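Delent Fitted Sheet, Deep Pocket

Print this page | E-mail this page

There are two kinds of fitted sheet in the world, and you already own the other kind. It fits on the first night. By the second, one corner has let go, and by the end of the week you are sleeping on a bare mattress with a scarf of cotton around your ankles. The Delent was made by people who had taken this personally.

Vsevolod Melnychuk drew the first pattern after measuring the mattresses in his own house and finding that none of them matched the number printed on its label. Mattresses have been getting thicker for years. Sheets, for the most part, have not been told. So the Delent pocket is cut deep, and the elastic runs the whole way around the hem, where most makers stop at the corners and hope for the best.

The cloth is plain cotton percale. It is crisp when new and gets softer with washing, and it will wrinkle, as percale does. If you want a sheet with no wrinkles, we can suggest an iron or a lower standard. Olesia Karpenko, who runs our cutting room, has tried both and now sleeps very well on the second.

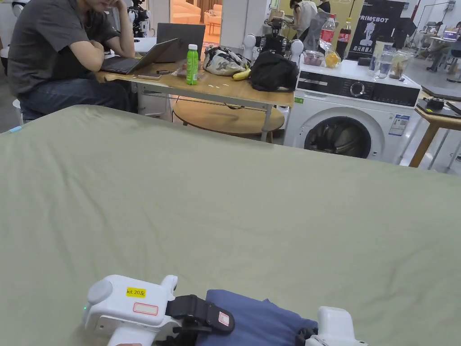

Wide fitted sheet, sage green.

We dye the cloth before we cut it, so a set bought together comes from one batch. A set bought in pieces over several years may not, and the sage in particular likes to wander a little toward gray. If you think you will want extra pillowcases, buy them now. We say this every May, when the new batch arrives, and every June we get the letters.

Sizes and fit

Twin, full, queen and king. Measure the depth of your mattress at the side, with any topper in place, and add 2 inches for the tuck. The standard pocket takes a total of up to 16 inches. If yours comes out higher than that, you want the Extra Deep, which is the same sheet with more side to it and a slightly smug label. Please don't order the Extra Deep for a thin mattress on the theory that more is better. It will fit like a borrowed coat.

Split king beds need two twin XL sheets, which we sell under the Wosiritz name for reasons that made sense when we bought the company.

Finding the long side

The short end of every Delent carries a woven tab that says FOOT. Arsen Stetsiuk in customer service fought for this tab through 10 rounds of samples, and it has cut his phone calls by a good deal. Put the tab at the foot. Do the two far corners first, then walk around and do the near ones.

Care

Wash warm, at 60 degrees on a Celsius machine, with other cotton things. Close any zippers in the load. Tumble dry on medium and take the sheet out while it is still a touch damp -- partly for the wrinkles, partly so that you'll find the socks living in the corners. No fabric softener, please. It coats the cotton and wears out the elastic, and it makes everything smell like a rental car.

Folding: we have been asked. Tuck the corners into each other, lay the thing flat, fold in the sides and then fold it again. Or roll it into a ball and close the closet door quickly. The warranty covers both methods.

Price and returns

The queen is $59, with the other sizes listed on the order form. Pillowcases are sold in pairs. You may return a sheet after sleeping on it, within 60 nights, washed. We do mean washed.

Also in this range: Bélanger flat sheet, Nemovov mattress pad

Print this page | E-mail this page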